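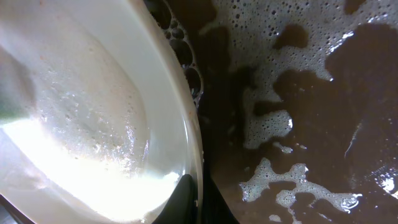
Milk foam at home: big bubbles in the coffee, fine bubbles in the milk, and I can't get them to meet
Kitchen Talk > Coffee, Tea and Cocoa
408 views

plumjar_annie
Started Dec 4, 2022

Hello everyone, I've been reading along in this part of the forum since March and never had much to say, but I've got myself into a muddle over milk and I'm hoping some of you patient people will set me straight.

My sister gave me one of those little Clunico hand whisks (the battery kind, with the coil on the end) and a white Billar pitcher to go with it, and I've been having the loveliest time with them. I warm up 2% milk in a saucepan, pour it into the pitcher, whisk it until it looks like something, and then tip it over a mug of strong coffee from my Clovard stovetop pot. The milk itself looks pretty good to me now, all tiny little bubbles, creamy and a bit speckled on top. A month ago it looked like dish suds, so I'm proud of that much.

What gets me is the coffee side. I give the mug a good stir before the milk goes in, the way my mother always did, and I end up with a crowd of great big dark bubbles hugging the edge. They're right there when I start to pour, and then they ride along on top and leave holes in my nice foam. Also my foam sits on the coffee like a hat, when what I was hoping for is that soft look where it all runs together.

Should I be whisking longer? Whisking less? Is it the milk? I've read that whole milk is the only way to go, but my husband drinks the 2% and I'm not buying two jugs if I can help it. Thank you in advance, and sorry this got so long!

oldkettle
2311 posts

Welcome, Annie, and don't you worry about long posts, this place would be empty without them.

Your milk sounds fine to me. I'd leave the whisk alone for now and look at what happens between the whisking and the pouring. Foam starts to separate the minute you set it down. The light stuff climbs to the top, the heavier milk drops to the bottom, and when you finally tip the pitcher you get thin milk first and then the hat goes on all at once with a plop. I bet that's what you're seeing.

So once you've whisked, swirl the pitcher. Keep it flat on the counter and move it in circles like you're swirling a glass of wine, and keep going right up until you pour. You want the surface to turn shiny, kind of like wet paint. When it catches the light from the window and you get a bright patch across it, you're ready to go. If it still looks matte and stiff, swirl some more, and if it won't go shiny at all then you've put too much air in and you can spoon the top off and carry on with the rest. (I eat the spoonful. Cook's wages.)

As for the big bubbles in the mug, stop stirring so hard! Or stir and then wait a bit.

MrsTolliver

I'm going to disagree with oldkettle just a little, fondly, as usual. I think the trouble is the whisk. I had one of those hand ones for years, and I loved it for cocoa, but it beats air in at the top and never really folds it down into the milk. You can swirl until your arm drops off and there will still be two layers in there.

I went over to a French press for foam and never looked back. Warm milk, fill it a third of the way, pump the plunger up and down for a bit with short strokes near the top, then a few long slow ones. The foam comes out so fine you can hardly make out the bubbles. Then I tip it into a pitcher for pouring and it behaves beautifully. You might already own a press, lots of people have one sitting behind the flour.

oldkettle
2311 posts

You'd have her washing a French press every morning over one cup of coffee? Have a heart, Mrs. T.

MrsTolliver

I rinse it under the tap! It takes no time! You're thinking of coffee grounds, and there aren't any grounds in it, it's only ever had milk in it. Mine lives by the sink for just that purpose.

bexinthebarn

Hi Annie! I can't settle the whisk question, but I can tell you what fixed the suds for me and that was where I held the thing. I used to hold it right at the surface the whole time because it was fun watching it fluff up. Then I started keeping it near the top only until the milk had grown a little, and after that I pushed it down deep and tilted the pitcher so the milk went round in a whirlpool. That second part is what breaks the bigger bubbles down into small ones. Don't fill past halfway or you'll be wiping the counter, the cupboard door and possibly the dog, which I have done.

And please don't switch milks just because the internet told you to. I use 2% too. Whole gives you something a bit richer and more forgiving and skim gives you a big dry foam, and yours is in the middle, and the middle is a perfectly nice place to be. Cold from the fridge before you heat it, though. I can't explain it but milk that's been standing out never seems to foam as well for me.

One more thing, how hot are you getting it? If it boils, or even comes close, the foam collapses and it tastes like school custard.

plumjar_annie

Oh my goodness, I only went out to get groceries and came back to all this, you're so kind!

Bex, I don't have a thermometer, I wait until there's steam and little beads all around the edge of the pan. Is that too far? And I've been holding the whisk right at the top the whole time, exactly like you said, because yes, it's fun to watch.

Mrs. Tolliver, I do have a French press, and it really is behind the flour. I laughed out loud.

bexinthebarn

Beads round the edge is a touch too far, I'd say. Take it off at the first wisp of steam. You should be able to rest your fingers on the side of the pitcher and think "ooh, that's hot" without having to snatch them away.

Inna Dovhaniuk

Good evening from a person who worked the counter at a small café called Chornovol for a long time, so I have poured a great deal of milk and spilled a fair amount too.

I think oldkettle is right about the swirling and Bex is right about the whirlpool, and I would like to speak up for the pouring, which people leave out. Everyone works so hard on the foam and then they hold the pitcher straight up over the mug and drop it in from the same height from start to finish.

Tilt the mug toward the pitcher. Begin from a little height with a thin stream, right into the middle, so that the milk goes under the coffee and lifts it. The coffee should stay brown on top at this point. When the mug is more than half full, bring the pitcher down very low, almost touching, and tip it further. Only then does the foam come out and lie on the surface. If you start low, you will have your hat. If you stay high, you'll have no white at all, just pale brown coffee, and you'll wonder where your foam went.

About the large bubbles, Annie, they come from stirring fast and also from pouring the coffee from high up into the mug. Pour it down the side. If some are still there, touch them with the back of a warm spoon, or tap the mug on a folded towel once or twice. We used to tap the pitcher as well, then swirl it. The tap is for the big bubbles you can see and the swirl is for everything else.

Don't be sad if stovetop coffee doesn't give you the same drawing on top as a café cup. It has less body on the surface to hold the milk. It will still taste very good.

MrsTolliver

Inna, that's wonderful, thank you, I'm going to try that with the low part at the end. I've been pouring from the same height for twenty years. I do still say press over whisk, though.

Inna Dovhaniuk

The press makes lovely foam, I agree with you. I only think she should learn with what she has in the drawer first.

gravelroad_dan

Am I the only one here who just shakes it up in a jar? Cold milk in a jam jar, lid on tight, shake the daylights out of it, lid OFF, microwave until it puffs up. Pour the milk, spoon the foam. Costs nothing and nothing to charge or plug in. I know it isn't fancy. My wife says it tastes the same as hers and hers takes a lot longer.

oldkettle
2311 posts

Dan, that's a fine way to get a hat, and if you like a hat then more power to you. She's trying to get it to run together, and spooned foam just won't do that.

gravelroad_dan

I do like a hat.

plumjar_annie

Reporting back! I've had more coffee than is good for me.

I took the milk off at the first bit of steam, held the whisk up top just until it had grown some, and then pushed it down and got the whirlpool going. I timed it all together and it was 90 seconds of whisking, when I'd been giving it several minutes before, poor thing. Then I tapped the pitcher, and swirled and swirled until it went shiny. Oldkettle, wet paint is exactly what it looks like.

The coffee went down the side of the mug with no stirring at all. I still had a few big bubbles at the edge but the spoon took care of them. Then I tried Inna's high and low pour, and lost my nerve and came down too early on the first one, so that was another hat (Dan, I thought of you). The second one ran right in and came up a soft tan with a white blob in the middle! My husband thinks it looks like Ohio. It was so smooth, though, and the foam stayed all the way down to the bottom of the mug.

I did pull the French press out from behind the flour, so that's next, Mrs. T, I promise. Do you pump with the lid held down? I have a feeling I'm going to get it on the ceiling.

MrsTolliver

Hold the lid down with your other hand, dear, and turn the spout away from you. And start with less milk than you think you need.

bexinthebarn

Ohio! I got a potato for most of a year, so I'm a bit jealous. Try starting the low part a hair further back from the middle of the mug and push forward as it spreads, and finish with a thin little line through it. Mine turned from a potato into something close to a heart that way.

Inna Dovhaniuk

Very well done, Annie. One small note for tomorrow, rinse the whisk and the pitcher straight away with cold water and then hot. Milk that dries in the coil is very hard to get out.

plumjar_annie

Going to the sink right now, thank you Inna!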